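Etch marks on marble countertop, which grit to start with?

Costel Begović
Dull rings on polished marble from lemon juice. Can I start at 400 grit by hand, or is that too coarse?

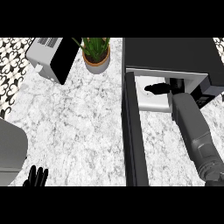 The sealer is Tanen, applied in August. Cleaner is dish soap only.

Vesela Ivanov
400 is too coarse for light etching. Start at 800, wet, then use polishing powder on a damp felt pad for about 2 minutes per ring. Sealer slows stains but does not stop acid. Reseal after.
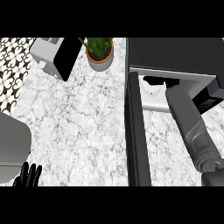
Skutier
Agree on 800. Test a hidden corner first.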